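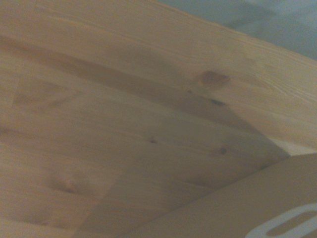
*Logged by: second-line support, Brulton office. Ticket 600, queue: printing / labels. Status: open, see bottom*

Label printer in Brulton drops off the network, comes back on its own, then prints everything it missed in one go. Sometimes twice. Packing has been relabeling boxes by hand when the duplicates get mixed up. Reported as "printer broken". Printer is not broken, I think.

Setup for whoever picks this up:

- Printer: the Stirkov label unit at the packing end, wired, fixed address ending .53
- Print server: Illum, old box, still does the labels and nothing else
- Order system sends jobs to Illum, Illum sends to printer
- Buchanan site has the same model on its own server, no complaints from there

## What packing sees

Job sent, nothing comes out. Screen on the printer says Ready the whole time. Wait a while, then the whole pile prints. If someone hits Reprint while waiting you get the original AND the reprint, so two labels with the same order number. One customer got someone else's label already. Please stop hitting Reprint. I put a note in the packing channel, will put another.

## Tried so far

**Power cycle.** Did it before I got there, did it again with me watching. Works for a bit, then same thing. Tells us nothing.

**Cable.** Swapped for a new one. Old one had a cracked clip so good riddance, but no change.

**Switch port.** Moved to the next port along. No change. Moved back, as the port labels on the cabinet are wrong enough already.

**Ping from Illum.** Left it running over lunch. Drops 15 replies in a row, then fine, then drops again. Ping from my laptop at the same time: also drops, same moments. So it isn't Illum on its own. Wish I'd checked that first.

**Label stock.** Somebody asked if the new stock could do it. No. Wrong stock gives you skewed or blank labels, it doesn't take the thing off the network. Gap sensor recalibrated anyway while I was there, feed is fine now and first label lines up.

**Printer settings.** Printed the config page. Sleep timer was on, set short. Turned it off. Drops got less frequent but did not stop. Left it off, there's no reason for a label printer to nap in the middle of a shift.

**Firmware.** One version behind Buchanan. Not updated yet – don't want to do it during packing hours and have it die on me. Planned for Sunday, see below. 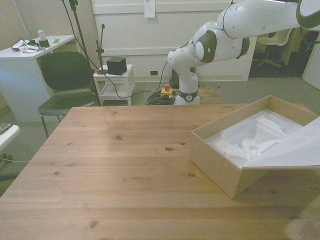 ## Address conflict?

Best guess right now. Checked the address table on the switch during a drop and .53 was showing a different hardware address than the one on the printer's config page. A minute later it was back to the right one. So something else is grabbing .53 now and then.

Went through the DHCP scope. The reserved range is supposed to stop well above the printers but somebody widened it, and .53 is now inside what gets handed out. No reservation for the printer becuase it was set by hand on the front panel years back. Server doesn't know it's taken, gives it away, both devices fight over it.

Haven't found the other device. Hardware address doesn't match anything in our list. Could be a handheld, could be a phone somebody put on the wrong network. The list is old.

## Done at 3:40

1. Added exclusion for the whole printer block
2. Added a reservation for the printer as well
3. Cleared the stale lease on .53
4. Emptied the queue on Illum. 123 jobs stuck in there, most of them duplicates. Packing kept a list of the ones they still need, resent those by hand
5. Restarted the spooler
6. Test labels from order system – all came out, once each

Ping running since then. No drops as of writing, but it's been quiet for longer than this before, so not closing.

## If it comes back before I'm in

- Don't reboot the printer
- Don't hit Reprint
- Write down the time, to the minute if you can
- Check the queue on Illum. If jobs are sitting there with status Error, pause the queue and call the desk
- Urgent labels: send to the office printer on plain sheets and tape them on. Ugly but scans ok

## Still to do

- Firmware on Sunday, match the Buchanan version
- Find the mystery device, block it if nobody owns up
- Check the other two printers in the block, likely set by hand too
- Ask who widened the scope and wether they needed to
- Fix the port labels in the cabinet (seperate ticket)

Leaving this open until there's a full packing shift with no drops in the ping log. Log is on Illum, desktop, file is called ping53.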